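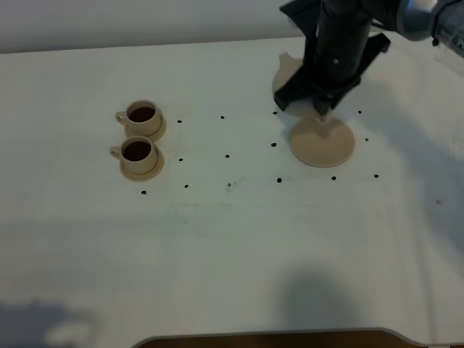
Cups at left, gripper over the larger saucer at right.

Teaching a Tea Table Task by Remote Control

This page covers recording demonstrations for a small pick-and-place task using the Kestmont hand controller. It assumes the arm is already calibrated and the controller is paired. If you are on the older Dramavska pendant, the steps are the same but the button names differ.

Before you record

Write the task down in one sentence and keep it near the controller. If two people are going to drive the arm, they should both read the same sentence. "Handle the tea things" is too loose. Name the object, where it starts, where it ends and when the run is over.

Then lay out the table. Cups and saucers go on the left with the handles pointing the same way. The teapot goes on the right on its own saucer, with plenty of bare table between. Dots on the tabletop make it easy to put things back where they were. Note which dot each saucer sits beside.

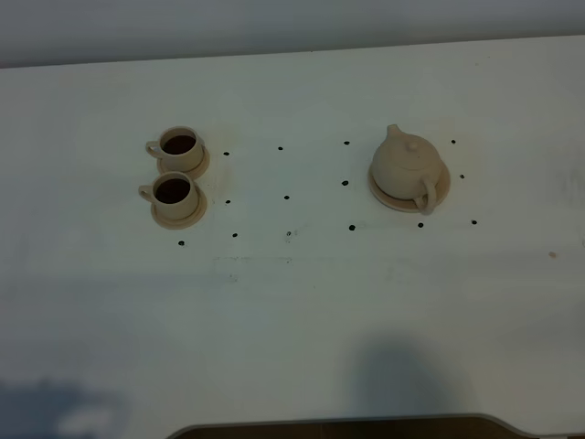 Marlene Osgood

Move one thing at a time between runs. If you shift the teapot and turn a cup in the same reset, you won't know later which change made the policy fail. Leave the lamps and blinds alone for the whole session too. Shadows across the table show up in the recordings and they should stay where they are.

Step 1. Home the arm

Press Home and wait for the beep. Open the gripper all the way. Check that the fixed camera can see the whole set.

Step 2. Drive to the object

Squeeze the trigger to take control. Come in high, stop above the object, then go down. Keep your wrist still on the way down. New operators tend to correct sideways at the last moment, and the arm will learn that wobble along with everything else.

For flat pieces that have to be held on edge, turn the gripper before you descend. Turning it close to the table is how saucers get knocked.

Step 3. Close and hold

Close the fingers at one steady speed and hold still for 850 ms before you lift or tilt. The Plostia recorder marks the grasp from that pause - if you skip it, you will be marking grasps by hand.

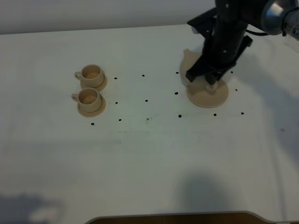

Step 4. Release and back off

Bring the piece to rest before you open the fingers. Open fully, go straight up, and only then move sideways. Press Stop once the gripper is clear.

Throw out a run if the piece slipped, if you let go of the trigger partway, or if you had to think about what came next. A pause for thinking looks the same as a pause for a grasp.

Step 5. Repeat

We record 16 good runs per layout. Our last set came to 2,671 frames after trimming, and that was enough for a first training pass on the Hakala workstation.

Step 6. Check the wrist view

Play back at least 2 runs from the wrist camera before you pack up. You want both fingertips in view at the bottom and the cups easy to make out during the approach. If the fingertips are missing, the camera mount has shifted and the runs should be redone.

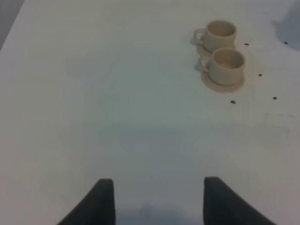 One reader wrote in to say that driving from the wrist view alone made the descents smoother, but that the first dozen runs were slow and most got thrown out. Their advice was to practice with recording off, and to switch back to the fixed view for the release. I have not tried it with the teapot. With cups it took me a while to judge height that way - start well above the table.

Last edited 29th October | Contact | Copyright Kestmont Users' Pages | Back to top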